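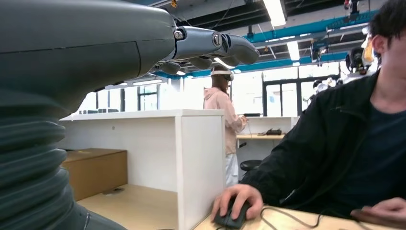
Gareth Bramwell
Workshop Coordinator, Varach Building

February 4, 2023

Storage and desk arrangements, shared office.

The white cabinet remains in its present position between the desks and the open workspace. Wayne Pickering had proposed moving it to the far wall; after discussion, the proposal was set aside until March. The divider keeps the desk side tolerably quiet, and the flat top is to be left clear.

The cardboard box on the wooden shelf has not been entered in the register. Colleagues who recognize it are asked to label it with a name and project – Tutimar or Lightfoot – and to inform me. Unlabeled boxes will go to the Fastis store, where 16 are already waiting to be claimed.

Desks: the light wood surfaces mark easily. Please use the mild cleaner only. Wired mice stay with their desks and are not to be exchanged between stations. One replacement was issued this week and charged to the general account.

Headset users are to keep to the open workspace, and chairs should be pushed in before a session begins.

To do: print shelf labels, ask Wayne for the cabinet measurements.

Last updated: February 4, 2023, revision 2
3 comments · 0 shares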